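Thread: how we label cloth grasps by how many layers are in the fingers, and what changed when we did it from the wrist view alone. 1/18

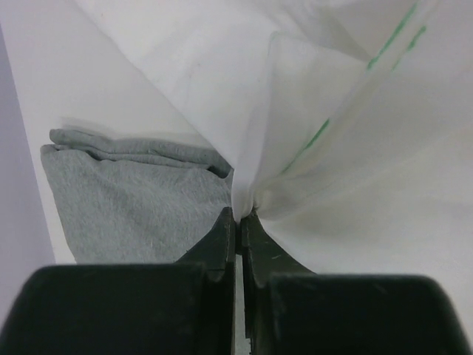
Wrist view with the jaws closed on white cloth, grey heathered fabric to the left.

2/ The problem first. A two-fingered gripper closing on a pile of fabric gets one layer, several layers, or nothing. For unfolding you nearly always want one. Most pick-point methods score the point before the grasp and never look again once the fingers have shut.

3/ Our method, which we call Prasum in the code and will probably rename, looks after. It takes a single wrist image with the jaws closed and returns one of 3 labels: single, multiple, empty. There is no force sensing in the loop and no second camera.

4/ The reason for the wrist view is geometry. The fingertips sit in the same place in every picture, so the pinch point does too. We crop to a fixed window above it and discard everything else. The cropping is four lines of code and did more for us than any change to the network.

5/ What the classifier appears to use is the fan of creases leaving the pinch. Our working guess is that a single layer tends to give fewer, sharper creases, while stacked layers give rounder ones with soft shading between them. It is a guess drawn from saliency maps, and saliency maps flatter whoever is reading them.

6/ White fabric is the hard case. Look at the picture at the top: the folds on the left side carry only soft grey shading, and a paler, slightly translucent flap rises from the pinch. I would not like to give a layer count from that view by eye, and I have labelled a lot of these.

7/ The short green dashes running down towards the pinch are more useful. Any printed or stitched line acts as a free surface marker. Where it breaks or dims, something is probably folded over it. The network picks this up without being told to, for better and worse (see 11).

8/ Data. 549 grasps, each labelled by a person who opened the cloth by hand afterwards and checked what had been held. Satish Warrier wrote the labelling protocol and did the first pass. Labelling from images alone was tried and dropped: two people disagreed too often on pale fabric.

9/ Train and test are split by garment, never by grasp. Splitting by grasp puts the same hem in both halves and the numbers look wonderful. We made this mistake in an early internal report and had to withdraw the plot.

10/ The test set has 11 garments, none seen in training. Plain items, patterned items, and a few with trim. I am keeping the full table for the write-up, so here is the direction only: single against empty is easy, single against multiple is where nearly all the error lives.

11/ The worse part of 7. If you mask out trim and printed lines in the test images, performance on those garments falls below that on plain ones. The model leans on the marker when it has one and does not learn the creases as well. Masking trim at random during training recovers most of the loss.

12/ Baseline is the Hettiarachchi variant, our name for a pre-grasp scorer with the same backbone and the same training garments. It never sees the closed fingers. Ours beats it on every garment but 2, both thick knits, where the creases are too shallow to say much.

13/ On a robot the label only matters if it changes what happens next. Our rule is deliberately plain: if multiple, open slightly, lift a short way, close again, look again. After the second look we accept whatever is held. Longer retry chains cost time and gained very little.

14/ Failure worth knowing about: a second item close to the pinch, in a similar colour. The classifier has no notion of which cloth belongs to which garment. It reads one garment lying on another as a fold. Everaldo Pimentel is working on a version that takes a short clip during the lift, which should separate the two.

15/ Second failure: exposure. Black fingers fill the lower part of the view and the auto-exposure responds by lifting everything, so white cloth loses its shading just where we need it. Fixing the exposure by hand before each session helped more than any augmentation – annoying, but cheap.

16/ Things we did not test: wet fabric, anything elastic under tension, lace, grippers with soft pads. I would expect lace to break it completely. Please do not cite this thread as evidence that it works on laundry in general.

17/ Code and the labelled crops are going up under Clurkine, which is also where the older fold-tracking scripts live. Target is August. The labelling protocol will be in the same place, as a text file, and can be used without any of our code.

18/ Replies are open. I am mostly interested in hearing from anyone who has hand-checked layer counts on thick knits and found a view that separates them.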